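Ranked matchmaking keeps putting me on the wrong server region

Posted in Online play > Connection and ranked by Anas Mansour

I play Derker (the kart one, before anyone sends me to the tractor forum) in ranked duos with my brother-in-law. Since the January patch my ping has gone from a steady 62 to 207 in something like every other match. It fixes itself for an evening, then goes again. I have a wired connection and I've restarted the router so many times it probably thinks it lives in a nightclub.

What I've tried so far:

Setting region to Europe West in the menu. It stays on Europe West. The ping does not care.

Reinstalling the game, which took an evening and achieved an evening's worth of nothing.

Playing solo. Now this is the odd part, as solo ranked seems fine. I only get the awful matches when Gunnlaugur is in the party, and he swears his own ping is lovely.

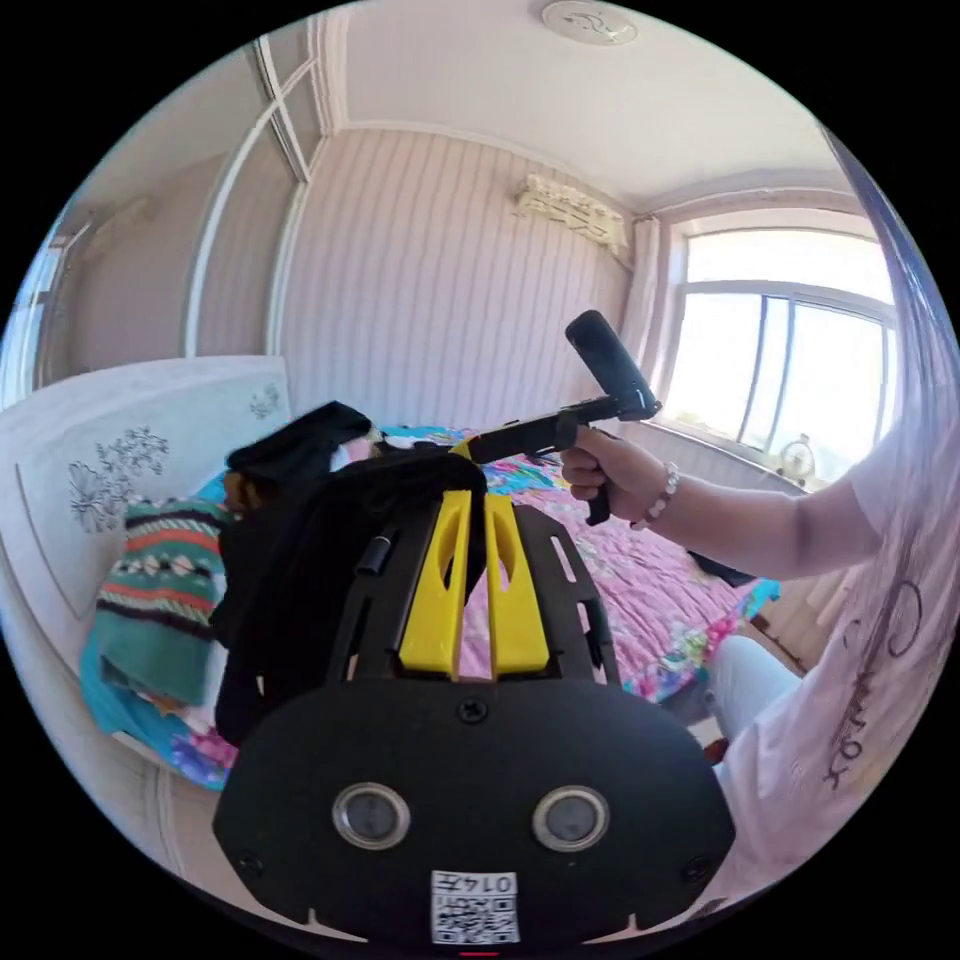

What I'd like to know

Is the region setting being ignored when you're in a party? And is there any way to see which server I'm on before the race starts, so I can leave without taking the nine-minute penalty? I've had that penalty so often this week that I've learned to make risotto in it.

I've been Gold II for two seasons and would like to lose that rank through my own driving, thank you.

3 replies

Catríona Brophy
Marked as helpful

Yes, it's the party. Ranked duos uses the party leader's region and quietly ignores everybody else's. The menu still shows you your own setting, presumably to keep your spirits up.

So the first thing to ask is who sends the invite. If it's Gunnlaugur, and he has his region on Automatic, the game picks whichever server is quickest for him at the moment he opens the party. That would explain why his ping is lovely and yours looks like a bus number.

Do it in this order:

Both of you close the party completely. Leaving the lobby isn't enough, you need to go back to the title screen.

You set your region by hand, then quit and reopen the game. The setting only takes on a restart, and the menu doesn't mention this.

You send the invite. He accepts and touches nothing.

Check the small grey text in the lobby, bottom left, after the track vote and before the countdown. It shows a server code. Anything starting EW is Europe West. If it starts with something else, back out during the vote. Leaving there costs you a few rating points but there's no time penalty, which only kicks in once the countdown starts.

One thing that catches people out is that the leader role gets passed on if your connection drops, even for a second, and it doesn't come back to you when you rejoin. My partner and I lost a whole Thursday night to that one. There's a little crown beside the leader's name and it's about as easy to spot as a polite message in post-race chat.

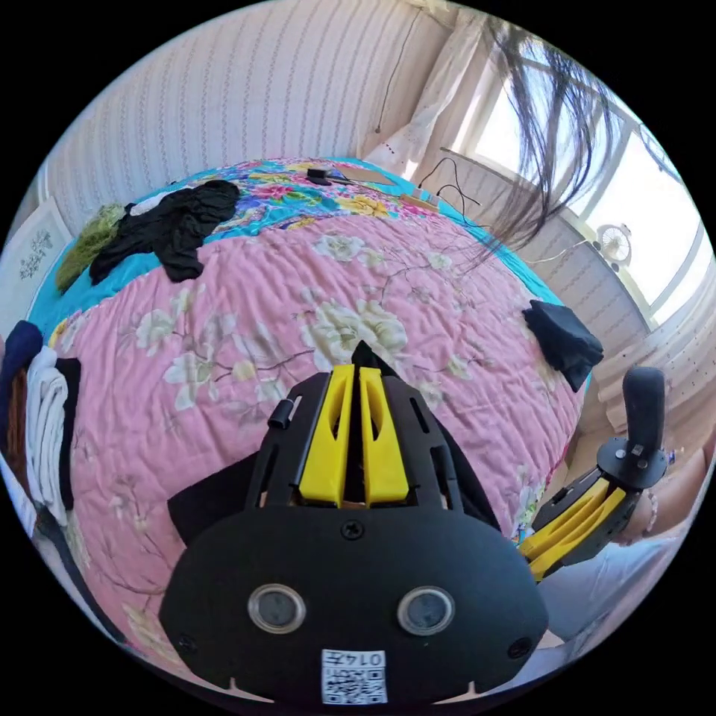 As for the display settings, turn on the network overlay while you're at it. It's under Accessibility, for reasons best known to the developers at Rivstead, and it gives you three coloured bars at the top of the screen. Yellow is the one to watch, and by yellow I mean properly bright, the same loud shade as the fingers on the gripper in the photo. A dull mustard is only a wobble and will pass. If you get the bright one for more than a lap, you're on a distant server and may as well enjoy the view.

Kaiwen Song

had this. got a better router. a Bandetti, the cheap one. fixed it straight away

(edit: ok it came back)

(edit 2: it was the party thing, see above. nice router though)

Tímea Bognár

Catríona's answer is right, so I'll only add the bits she left out.

If you're on console, there is a second region setting in the account page on the website, and it beats the one in the game. Mine was set to somewhere I went on holiday once. I had been racing from there, in spirit, for most of a season.

Also, cross-play parties get sorted differently. If one of you is on PC and the other isn't, the game waits up to 60 seconds for a nearby match and then throws you in anywhere with a free slot. You can watch the timer and cancel just before it runs out. It's tedious, and it does work most evenings before ten. After that there just aren't enough people about in ranked duos, whatever the player count on the front page says. 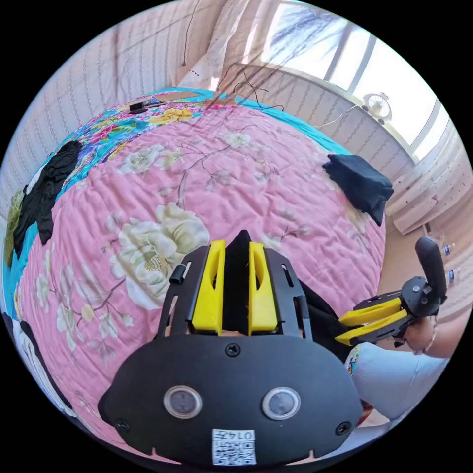 Don't bother with the Kragh booster app that gets recommended in every one of these threads. I paid for a month and it gave me a pretty map and the same ping. What helped more was being strict about who does what, because two people poking at the party settings at once will undo each other every time. Two grippers side by side, as in the picture, is fine if that's your line of work, but a Derker party wants one pair of hands on the menu. Decide who's leader, and let the other one get the tea.

If the code still comes up wrong after all that, send a ticket with the match ID from your race history. Support took a fortnight to answer me, but they did refund the rating I'd lost, all four points of it.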